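Speaker notes - "Buying the grippers before you buy the robot"
Himdale operations meetup, June session

(Mic check. Water on the left. Start even if people are still getting coffee.)

Hi everybody, thanks for coming out. I buy equipment for Himdale, which means I spend a lot of my week reading quotes and a fair bit of it arguing with them. Last time I stood up here I talked about floor scrubbers, and three people came up afterward to ask about robots. So tonight you get robots!

Quick show of hands. Who has a line in next year's budget that says "automation" and nothing else? (Wait. Laugh with them, I had one too.) Ours said "automation, table clearing, TBD" and it stayed that way through two rounds of review, until Carmela Vitale in finance walked over to my desk and asked me what TBD costs.

So that's my talk. What TBD costs.

First thing, the job. We run food halls. People eat, people get up, and a good share of them leave the tray behind. Somebody comes by, picks up the tray, tips out what's in the cup, sorts the bottle from the paper, wipes down, moves on. We wanted to know if a machine could take a piece of that. I kept asking vendors for a price and they kept asking me for the job, and they were right, so we went back and wrote the job down properly.

(Slow down here. I always rush this part.)

Writing it down took longer than picking a supplier. You'd think a table is a table. But go sit in a hall at lunch on a Sunday and watch. Fries left in the wrapper, sauce packets, napkins all balled up, a bottle that still has a drink in it. Every one of those is its own little purchasing question. Does the hand you're buying hold a half full bottle without squashing it? Can it pick a sauce packet off a flat table? Does it know a tray with food on it from a tray somebody is done with? I put all of that in the request for quotes, in plain words, and two of the five vendors dropped out the same week. Fine by me. That was cheap.
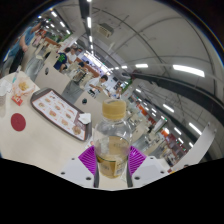

Should the hand-held grippers go in the same budget line as the robot?
Keep them on a separate line, because you'll be buying them months earlier and in a different quantity, and you'll want to cancel the robot without losing them.

Okay, so let me back up that answer with how we did it, since it's the piece I'd copy if I were you.

We bought hand-held grippers first. A person walks around with one and does the clearing with it, and you learn which things the fingers can grab and which they can't. We got 2 from Zakex to start. They came to $295 each, and I signed for those myself with no meeting at all, which I enjoyed very much. Then we ordered spare finger pads, 20 of them, and I'll tell you now that I should have put those on the first order. Pads are a consumable. Treat them like mop heads. Shipping on the second box annoyed me for a week.

(If somebody asks about pad colors: it makes no difference to the price.)

Yanling Lu ran the trial for us and she kept the log. I want to give her credit, the log is the best document we own on this. Each item on the table got a row: what it was, whether the grip held, how many tries. When we sat down with Zernden and with Ding for the actual robot quotes, we handed them that log and said price this, please. The conversation changed right there. Ding came back and took an entire arm off their proposal. Zernden asked for a week, then sent a new quote with a different hand on it. I'm not telling you either one is the winner, we haven't signed yet, and please don't ask me during the Q&A, I have to work with both of them.

Now, budget lines. I'll read mine out, and I'll send the sheet to anybody who wants it.

Hand-held grippers and pads. Small money, this year.
Staff hours for the trial. Bigger than you think. We forgot it the first time and Carmela found it.
The robot. One line, on hold until the trial log is finished.
Install and floor work. Power, a place to park it, a place to charge it.
Service contract. Ours is quoted over 24 months. Ask what happens in the month after that.
Cleaning. It works around food, so it gets washed, and somebody is on the clock for that.

(Pause. People take photos of this slide. Let them.)

On service contracts I have one rule. I ask the salesperson to tell me the phone number I'd call at lunchtime on the weekend. If they have to look it up, I write that down next to the price. You can learn a lot in the time it takes them to look it up.

And please talk to the people who clear the tables now. We did that late and I'm a bit embarrassed about it. The crew had opinions about tray height and about which chairs stick out into the aisle, and the aisle question alone changed the size of machine we were looking at. If I'd asked in the beginning, I could have skipped one whole site visit and a very long lunch with a sales team.

Timing, for anyone doing this on a yearly budget like ours. Get the hand tools approved in the current year out of small purchases. Run the trial before the budget draft is due - even a short one. Then you walk into the review with your own log in your hand, and the number on the robot line has something under it. Carmela tells me it's the first automation request she's read all the way to the bottom.

(Check clock. If short on time, skip the leasing bit and go to questions.)

Leasing, quickly. We looked at it. The monthly price was friendly and the return terms were not, and the hand was excluded from the damage cover, so read that page twice. For a single site I'd still consider it. For several halls I'd want to own the hands at least, and lease the rest.

Questions? I've got the log printed out up here, and there's a sign-up sheet by the door for the budget file.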